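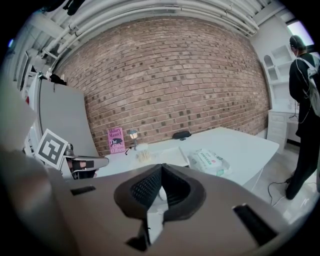

¿Por qué flotan los barcos?

Categoría: Ciencia para peques > Agua y mar

Un clavo pequeño se hunde en cuanto lo dejas caer en un vaso de agua. Un barco de hierro, que pesa como miles y miles de clavos juntos, flota. Parece que una de las dos cosas tendría que estar mal, pero las dos son verdad, y la explicación es la misma para el clavo y para el barco.

El agua empuja

Cuando te metes en la bañera, el agua sube. Tu cuerpo ocupa un sitio que antes ocupaba el agua, y esa agua se tiene que ir a otra parte. A esto se le llama desplazar agua.

El agua también empuja hacia arriba todo lo que se mete en ella. Lo notas cuando intentas hundir una pelota en la piscina: cuesta bastante, y si la sueltas sale disparada. Ese empujón se llama empuje.

Hace más de dos mil años, un sabio griego llamado Arquímedes descubrió cuánto vale el empuje. Es igual al peso del agua que se ha desplazado. Si un objeto aparta un kilo de agua, el agua lo empuja hacia arriba con la misma fuerza con la que pesa un kilo.

El clavo y el barco

Un clavo es macizo y ocupa muy poco sitio. Aparta unas gotas de agua, y esas gotas pesan menos que él. El empuje no puede con el clavo y se va al fondo.

El casco de un barco es hueco. Por fuera es de acero, pero por dentro hay camarotes, pasillos, bodegas y, sobre todo, aire. Ocupa muchísimo sitio para lo que pesa. Al entrar en el agua se va hundiendo poco a poco hasta que el agua apartada pesa lo mismo que el barco entero. En ese momento deja de bajar y se queda flotando.

Si le echas carga, baja un poco más. Si se la quitas, sube. Por eso muchos barcos mercantes llevan unas rayas pintadas en el costado. Indican hasta dónde puede llegar el agua sin peligro.

La densidad

Los científicos usan la palabra densidad para decir cuánto pesa algo comparado con el sitio que ocupa. Un metro cúbico es una caja de un metro de largo, un metro de ancho y un metro de alto. Llena de agua dulce, pesa 1000 kilos (sin contar la caja). Llena de agua de mar pesa un poco más, porque el agua de mar tiene sal disuelta.

Lo que es menos denso que el agua flota. Lo que es más denso se hunde. El corcho flota, la mayoría de las maderas flotan, el aceite flota. Las piedras casi siempre se hunden, aunque hay una piedra volcánica, la pómez, que tiene tantos agujeritos llenos de aire que puede flotar.

Como el agua salada es más densa, empuja un poco más. En el mar se flota mejor que en un río, y un barco que pasa del mar a un río se hunde unos centímetros más sin que nadie le haya puesto carga.

¿Y los submarinos?

Un submarino flota o se hunde según le convenga. Tiene unos depósitos llamados tanques de lastre. Para bajar, los llena de agua y se vuelve más pesado. Para subir, mete aire a presión en los tanques y el agua sale. El submarino ocupa el mismo sitio todo el rato, lo que cambia es su peso.

Muchos peces hacen algo parecido. Tienen dentro una bolsa con gas, la vejiga natatoria, que les sirve para quedarse quietos a media agua sin tener que nadar todo el tiempo.

Pruébalo en casa

Necesitas un barreño con agua y un trozo de plastilina del tamaño de una nuez.

Haz una bola con la plastilina y déjala en el agua. Se hunde. Sácala, sécala bien y dale forma de cuenco, con las paredes finas y sin agujeros. Colócalo con cuidado sobre el agua. Si flota, ya tienes un barco. Si entra agua por un lado, sube un poco los bordes y vuelve a intentarlo.

Después puedes meter garbanzos de uno en uno y ver cuántos aguanta. Prueba con un cuenco más ancho y compara. La plastilina pesa lo mismo en todos los casos, porque es el mismo trozo.

Palabras para recordar

Desplazar: apartar agua para ocupar su sitio.
Empuje: fuerza con la que el agua empuja hacia arriba.
Densidad: lo que pesa algo comparado con el sitio que ocupa.
Lastre: peso que se pone en un barco para que vaya más hundido o más estable.

Texto: Cirilo Varela

Etiquetas: flotar, Arquímedes, barcos, experimentos con agua

Compartido 1419 veces
12 comentarios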